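The rules on the side of my cell cabinet

Sat 18 April

I spent most of today rewriting the rules sheet for the arm. The old one went up in October, ran to two pages and had stopped being read, by me included. The new one is a single page in large type.

Most of it is housekeeping. The work gets logged in Rundeo, one entry per run, and the entry is opened before the arm is powered. I used to fill them in at the end of the day from memory and the dates drifted. Entry 602 is the one that cured me of that. It has the wrong object list and the wrong speed, and I still can't say which runs it belongs to.

Speed is next on the sheet. Anything new runs at the low setting for the first 30 cycles. I keep that limit in the Norau controller profile so that I can't forget it, and changing it means typing a password I find annoying to type. That seems right to me.

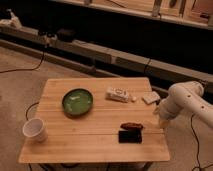
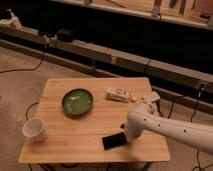
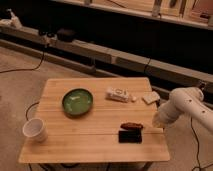

The rule I rewrote the most times is the one about what goes on the table and where. My first version said "keep the workspace tidy," and I could never tell if I had followed it. The new one says every object gets a place in the layout before the run, and the layout is saved with the entry. Light things need extra care. A white cup near the edge of the table, on the left, is a long way from an arm that comes in from the right, so a bad reach has to go across everything else first. I'd still like it farther in, and the sheet now asks for a hand's width of clear wood on all sides.

Cables have their own line. They get walked before each session, from the plug to the base, and anything lying where I stand gets moved. I had a Trimer floor channel on order for this and sent it back, as it was 12 inches short and I didn't want a joint in the middle.

The stop button rule hasn't changed. It sits within reach of whoever is running the arm, and that person does nothing else while the arm is moving. No phone calls, no typing notes. Notes wait until the arm is parked.

I also took out the section I had copied from the Rampersad training handout. It was written for a shop with fences and light curtains, and half of it had no meaning in a room like mine. What I kept is the part on restarts: after any stop, planned or not, clear the table by hand and set the layout again from the saved one. It costs a few minutes each time and I have grumbled about it for 700 runs.

The sheet is taped to the side of the cabinet. I'll look at it again in October and see which lines I've been skipping.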